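3.2 Items left on shared desks

The second part of the survey dealt with what people keep on the desk surface during working hours. Shared desks at the Linitz site are long and white, and several of them curve so that two or three people can sit along one side without facing each other. Each seat was visited at set times through December, and everything lying on the surface was entered on a paper form under one of five headings: reading matter, input devices, computers, cables, and small stationery. Personal items such as keys and cups went under a sixth heading, which is treated in Section 3.4.

A total of 2206 entries were made over 40 desks. Cables made up a larger share than we had planned for, and the form had to be changed after the first week so that a tangle could be entered as one item. Before that change, two observers looking at the same desk often disagreed on how many cables were there. After it, they agreed in nearly all cases. The early forms were coded again by Mirjana Kneževič using the new rule.

Reading matter was the most stable group. A book put down near the middle of the desk tended to stay there from one visit to the next, while mice and loose keyboards moved with the person using them. Figure 4 gives a typical case, with a book in the central position and the other items spread to the left and right of it. 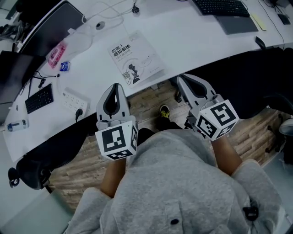 Figure 4. Seated position at a curved white desk. On the surface: a book with a Chinese title, a white mouse, white cables, a keyboard resting on a laptop, and a pale yellow sticky note pad.

Stacking was coded separately. A keyboard resting on a laptop, as in Figure 4, was entered as two items and one stack. Stacks of this type were found at 17 of the desks, mostly where the seat was used by more than one person in a day. In the earlier trial at the Goodwin office, where each person had a fixed seat, stacks were rare and the laptop was usually kept to one side with its own clear space.

Chairs were noted only by their position. An office chair pushed partly under the desk was coded as "in", and any other position as "out". We did not record chair height or armrest setting — the Wusport study covers both in detail, and its results did not show a link with desk clutter.

Sticky note pads were entered under small stationery whether or not anything was written on them. Single notes stuck to a screen or to the desk edge were left out of the count.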